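Ticket 1248
Subject: Snack box returned under weight, contents will not refit after unpacking
Product: Tallard mixed snack box, single layer
Opened by: Elba Orellana
Handled by: Erard customer support
Priority: Normal
Status: Closed – resolved with follow-up
Opened: Mon 21 July

Problem as reported

Customer received one Tallard mixed snack box as part of a household order. The contents list on the account page gives a net weight of 1346 g. Customer weighed the contents on a kitchen scale before putting anything away and got 1174 g, a shortfall of 172 g. The outer carton was intact and the tape had not been lifted. Customer also reports that after unpacking, the items could not be put back in the box with the lid flaps closed.

Two faults are logged on the one ticket at the customer's request. Fault A is the weight. Fault B is the refit.

Initial questions from support

Was the scale zeroed with the bowl on it? Yes.
Were any items eaten before weighing? No.
Was the packing slip in the carton? Yes, folded under the bottom flap. Slip code ends in 152.
Is the contents list from the account page the same version as the slip? Customer had not compared them.

Fault A – weight

Support asked the customer to compare the two lists line by line. The account page showed the current version of the assortment. The slip showed the February version, which was packed for a few weeks after the changeover to use up stock. The two differ by one line: the current version carries a large pouch of rice crackers that the earlier one does not have. On the account page the crackers are listed at 172 g.

The figure matches the shortfall exactly. Support noted that an exact match on a kitchen scale is partly luck, given that most scales of that type read in 1 g steps and drift a little with a heavy bowl. The missing line is still sufficient to explain the reading.

Action: one pouch of rice crackers to be sent separately. Account page to be corrected for orders packed against the February slip.

Fault B – refit

Customer had tipped the whole assortment out on a bed to sort it, with the box stood open behind. Three attempts at repacking:

Attempt 1. Items returned in no order. Flaps would not meet.
Attempt 2. Large pouches first, small packets on top. Flaps met but lifted again when released.
Attempt 3. Small packets first, pouches on top. Worse than attempt 2.
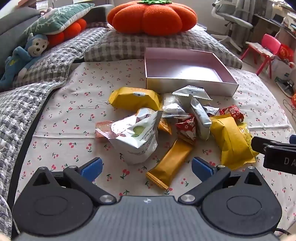 Elba Orellana: The box is the right one, I checked the panel on the base against the order. I don't mind if it never closes, I only want to know whether I was sent the wrong size. My sister gets the same assortment through Paredes and hers goes back in without any fuss. I've had the bag flat under my hand for a minute and it fills out again as soon as I let go.

Support replied that the box size on the order was correct for the assortment. Paredes uses a deeper box for the same items, so the two are not comparable. The likely cause was the order of packing combined with trapped air. Bags and pouches are sealed with air in them and cannot be pressed flat without a risk of splitting the seam. Customer was advised to stop pressing on them.

The long bar was considered next. A bar with crimped ends that is laid across the box on the diagonal wastes the space on both sides of it. Customer confirmed that in attempts 1 and 2 the bar had gone in last, wherever there was a gap.

Procedure sent to customer

1. Empty the box completely and square up the corners. A box that has been opened wide tends to lean, and a leaning box loses volume at the top.
2. Lay the long bar flat against one long wall.
3. Stand the slim packets on edge against the opposite wall, all facing the same way.
4. Place the yellow pouches side by side on the base between them. Do not stack.
5. Put the big white bag on top of the pouches, seam down.
6. Fill the corners with the smallest packets. Wrapped sweets can go anywhere.
7. Close the short flaps first, then the long ones.

Result

Customer followed the steps in order. Flaps met at step 7 and stayed down with no tape. One small packet was left over. Support suggested moving it from the top corner to the space beside the bar – customer reported that it fitted there.

Customer asked if the box could be kept under a bed. Support advised that this is acceptable if the floor is dry and the box is not against a heater. Chocolate items should go in a cupboard in warm weather.

Notes for support staff

The same refit complaint has come in on the Bretance assortment, which uses the same box. The procedure above should work there, but step 4 does not apply as that assortment has only one pouch.

When a customer reports a weight shortfall on a sealed carton, ask for the slip code before offering a replacement. Codes ending in 152 are the February version.

Photos of a spread-out assortment should not be used to confirm a missing item. Small packets end up under larger ones. Use the slip.

Outstanding

Rice crackers: dispatched, customer to confirm arrival.
Account page: correction sent to the catalogue team.
Box depth: passed to Tallard as a comment, no reply required.

Ticket closed with the customer's agreement. It can be reopened from the order page if the crackers do not turn up.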